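Equipment > Bins and Totes > Steel > Nerkotlow Two-Section Bin

Nerkotlow Two-Section Bin, sheet metal, open top

The Nerkotlow is a fixed bench bin for short bar stock, block parts and similar solid pieces. It is divided crosswise into a large front compartment and a narrower rear compartment. The front compartment takes the working load. The rear one is intended for rejects and offcuts. There is no lid, and none is offered.

The divider spans the full width from the left wall to the right and is not adjustable. The walls of the rear compartment slope inward, so small pieces collect along the bottom strip and can be brushed out from one end.

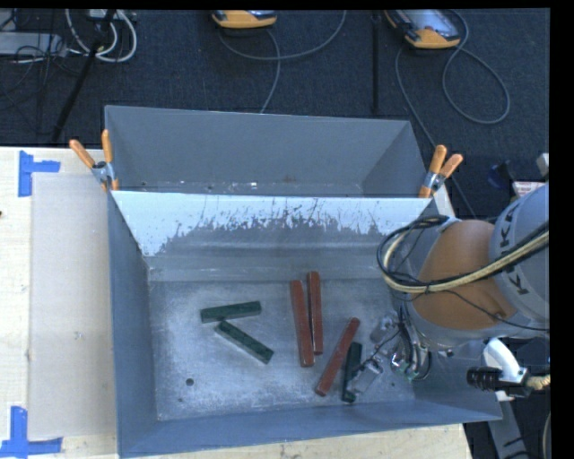 Page last changed: November, K. Amarasinghe

Surface wear is normal on units in regular use. The light finish on the upper part of the divider goes first, and bare gray metal shows beneath it. The floor of the front compartment picks up scratches and whitish smears. Neither affects the load rating. Touch-up paint is not recommended on the floor, where it flakes and mixes with the parts.

Elongated rectangular blocks, such as the red and green ones used with the Stedimano block set, can be dropped in at any angle. They do not need to be stacked or aligned. Keep the fill below the top of the divider.

Mounting: four bolts, supplied. Use the Roy base plate on benches thinner than 30 mm.
Load, front compartment: 9 kg, evenly spread
Load, rear compartment: 4 kg
Cleaning: dry brush or vacuum. Do not hose down in place.
Price: 1,728, base plate not included

Replacement dividers are ordered from Ereck under the bin's own part number, with the suffix D. Questions about non-standard widths go to Chia-jung Kuo in the parts office. Have the inside width of the front compartment at hand, measured at the floor.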